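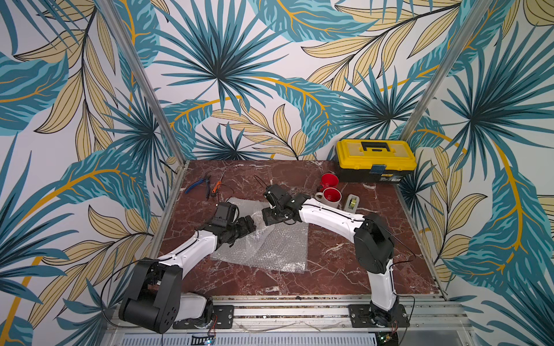 Cormac Gallagher objected, when he read our first draft, that wrapping is too easy to count as a bimanual task, as one arm could hold the object and fold the sheet in turn. We do not share this opinion. A clear sheet slips when only one side is pressed, and its border is difficult to find for the policy. For this reason we keep wrapping as the main task of the Judel set, and we discuss the objection again in Section 6.

**4.3 Effect of the hand-over distance**

In this experiment we vary the distance between the two grippers at the moment before the first contact with the sheet. Three start distances were tested with the same policy, trained in December on the Kiten demonstrations. All other parameters stay the same as in Section 4.1.
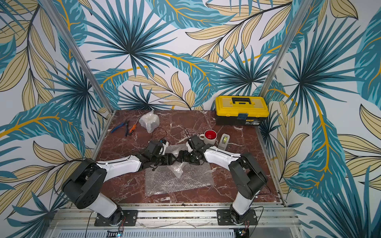

**Figure 3.** Two-arm workspace with a sheet of bubble wrap under the grippers.

With the shortest distance, the policy often closes both grippers on the same fold, and the sheet is then pulled in two directions. With the middle distance this error becomes rare. The largest distance gives no further gain — the arms only need more time to come together. We also observed that a crumpled sheet is harder than a flat one at every distance, and we did not find a setting which removes this difference.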